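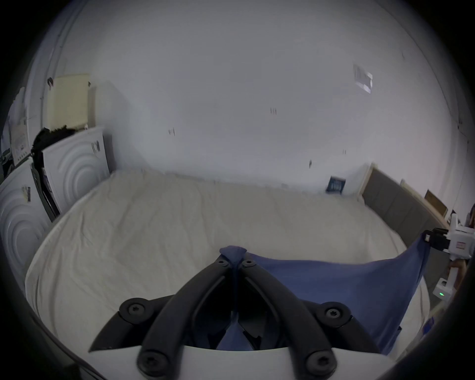
Linen Day at Brinholm

I love a bedroom in the middle of being put back together! We spent a whole morning on beds and laundry at the Brinholm guest house, and I came home wanting to wash every sheet I own. The room I keep going back to has a soft gray headboard, padded in upright panels with a light wood edge along the top, and it looks so good next to cream sheets. Wrinkles and all - I never iron a fitted sheet and I'm not starting now.

And the blue! Held out by its corners over the bed, that cloth makes the whole room feel cooler and calmer. Kevser Karabulut picked the colors for all 9 bedrooms and kept to blue, cream and gray the whole way through. Jenő Barta still wants one room in mustard (I'm with him, a little).

More rooms to come in February, once the upstairs hall is painted.

Print this page
E-mail this page

Recent galleries
The linen closet at Drarulier
Su: a small kitchen, repainted
Quilts from Zusov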